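3.2 Conflicting statements during the Merna ceasefire

The second body of material we drew on was the set of public statements put out by the two press offices at Merna and Cruzado while the ceasefire talks were under way. We collected 2,614 of these, most of them quite short, and read every one at least twice.
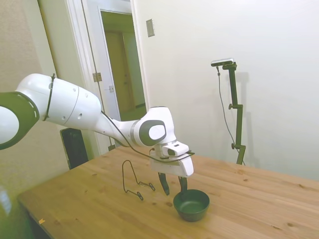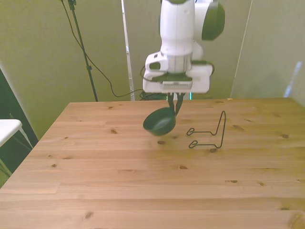 Figure 4. Robotic arm at a light wooden table; in the second view the gripper holds a dark green measuring cup.

We had hoped, perhaps a little innocently, that two offices serving the same coalition would describe the same events in much the same way, and for the first weeks of February they very nearly did. The trouble began with the reports on the Cukdale crossing, where one office spoke of a withdrawal and the other, on the same evening, of a change in position. A reader who had only one of the two statements would have come away with a perfectly sensible picture, and it is only when they are laid side by side that the gap shows. It helps to think of a statement as a measured amount, rather like what goes into the green cup in Figure 4: a spokesperson is handed so much to say and is expected to pour out that much and no more. At Cukdale the two offices seem to have been working with cups of different sizes, and we found 20 pairs of statements in which one gave troop movements that the other left out altogether.

We were generous in our coding, and we would defend that. Where a difference could fairly be put down to translation or to a late correction, we did not count it as a contradiction — even when our own first reading had been less forgiving. Statements of fewer than 200 words were the hardest to judge, as they so often leaned on something said earlier in the day. For these we went back to the Werkano archive, which keeps up to 500 pages of briefing notes for each month of the talks, and looked for the wording the spokesperson had most likely been given. Where the notes were silent we marked the pair as unresolved and left it out of the comparison in Section 4.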